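4. Placing the Podura Nest Box Camera

Read this section before you drill anything. Most of the trouble people report with the Podura comes from where they put it, whatever the box says about "any tree, any yard."

4.1 Choosing a spot

1. Pick a wall, post or trunk that gets morning sun and afternoon shade. The leaflet claims direction doesn't matter. Our summer notes say it does.

2. Keep the entrance hole clear of branches a cat could stand on.

3. Stay within 60 feet of the receiver. The advertised range is 119 feet, which we have never managed with a house wall in the way.

CAUTION: Do not open or move a box once there are eggs in it. Fit the camera in winter or leave it until the birds are gone.

4.2 Placing the receiver

4. Put the receiver indoors, at a window facing the box if you can. A bedroom is fine.

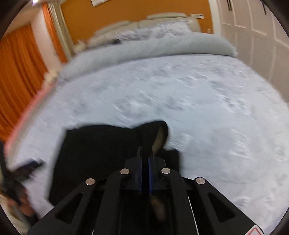 5. Plug in the receiver and wait for the steady green light. Blinking green means it is still searching.

6. Open the Zelten viewer and choose Add Box. If the list is blank after 30 seconds, unplug the receiver and start again at step 5. The "repair connection" button has yet to repair anything for us.

4.3 Night view

7. Set the night light to Low. High is sold as invisible to birds. Maybe so — Lindiwe Du Plessis ran both settings on a wren box in August and saw more shuffling on High, but one box proves very little.

NOTE: The card is rated for over 4000 clips. Wind sets off the motion sensor, and leaves count as motion, so expect to fill it with clips of nothing much.

4.4 Species labels

8. Turn off Auto Name. It called a house sparrow a bluebird twice in one morning. Write down what you see and check it against a field guide.

Corrections to this section go to Nosipho Fourie.
Last revised 2023-01-28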